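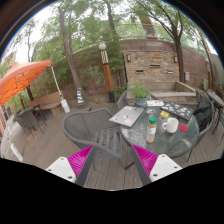 Home and Workshop Automation > General > Clearing a table: are we there yet?

torque_limit
Original post

Splitting this off from the dishwasher thread because it was going sideways. My claim over there was that clearing a patio table after people have been working at it is a fair test for a household machine, and a harder one than loading a dishwasher. A dishwasher has racks. A rack tells you where things go.

A table has glass you can see the legs through, laptops lying at odd angles, a mug, a bottle, a coaster, a plant, small items, and chairs tucked in all the way round. Some of that goes to the kitchen, some goes in a bag, some stays put. I have yet to see any machine under the price of a car do the whole job without somebody standing by with a hand on the stop button. Happy to be shown otherwise.

offcut_annie
Reply 1

Depends what you mean by "the job". Picking up a mug is solved. We run a Delard arm on a bench at work and it will lift a mug by the body all day. The wrist camera and two soft-padded fingers are enough. Deciding whether the mug is finished with is a different problem, and I wouldn't fault the arm for it.

torque_limit
Reply 2

I would fault the product, though. If I have to go round first and point at what's finished, I've done half the work. At that stage I may as well carry the mug.

bearing_race
Reply 3

Glass tabletops are the part I'd worry about. Our depth sensor (Trideo, the older one) reads straight through clear glass and gives you the deck or the chair legs underneath. Textured glass is better under an overcast sky and worse in full sun, when you get bright patches that drop out completely. We ended up setting table height by touch: bring the fingers down slowly, watch the motor current, stop at contact. It works, but it adds several seconds to every surface and the owner of the table has to be relaxed about it.

mk_fitter
Reply 4

Touch-off on glass with a steel fingertip, no thanks. What speed?

bearing_race
Reply 5

32 mm per second on approach, then a crawl. Tips are plastic. No scratches so far.

kerf_width
Reply 6

I'll take the other side. The lifting isn't solved either, outside a bench. Take a drink bottle with a screw cap, ribbed below, label round the middle, standing on a coaster.
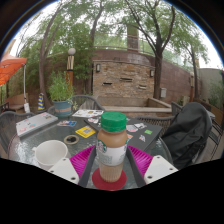

You've got three places to hold it and each one behaves differently. On the label, the grip depends on whether the label is glued all round or is a sleeve that can slide. On the ribs, you may land on a ridge or between two of them. At the shoulders, the fingers want to ride up. Then there's the coaster. If there's any condensation it comes up with the bottle, travels half a metre and drops off. A person feels the extra weight and peels it away without thinking. A gripper with no force sensing at the pads has no idea.

I ran 337 bottle lifts over the winter with a mix of shapes, full and part full. Nearly all the bad ones were either coasters or part-full soft bottles that folded in when squeezed.

offcut_annie
Reply 7

How were you setting grip force? If it was one fixed value for every bottle then I'm not surprised the soft ones folded.

kerf_width
Reply 8

Fixed, yes. Variable force needs a slip signal and I didn't have one. That's rather my point. Most of the affordable grippers don't either.

offcut_annie
Reply 9

Then you've tested a cheap gripper. I don't think you've tested whether machines can do the chore.

kerf_width
Reply 10

The thread title says "yet". A cheap gripper is what a household would be buying.

plinth_and_plumb
Reply 11

Shop-floor view, for what it's worth. We had Plorach in to quote on clearing finished parts and coffee cups off the assembly benches at end of shift. Their answer was to put everything in trays. Once everything was in trays, we found an apprentice could clear the lot in a few minutes and we didn't buy the machine. The trays were a good idea and cost very little.

mk_fitter
Reply 12

Same result here with a parts washer. Tidy up enough for the robot and you don't need it.

rubber_feet
Reply 13

Not everyone has an apprentice. My dad can't carry a tray any more, and a machine that brought in one cup at a time, slowly, would be worth paying for. 80 percent success would annoy you lot but he'd take it, provided the failures were "didn't pick it up" and not "dropped it on the tiles". Nobody in this thread has separated those two.

torque_limit
Reply 14

Fair. I'd grant that. A refusal is cheap and a drop is expensive, and a single success rate hides the difference. kerf_width, do you have yours split that way?

kerf_width
Reply 15

Not properly. I logged pass or fail with a note, and the notes get lazy towards the end. I'll go back through them.

bearing_race
Reply 16

On price: the Kulkarni mobile base with one arm was quoted to me at $3,000 without sensors, in May. Add a depth camera and padded fingers and it's still well short of a car. It won't get between tucked-in patio chairs though. The base is too wide and the arm too short to reach the middle of a round table from outside the ring. Someone has to pull a chair out for it.

torque_limit
Reply 17

So it needs a person to move the chair, and a person to say what's finished with.

rubber_feet
Reply 18

Dad can move a chair. What's the reach on that arm, and will it clear an armrest?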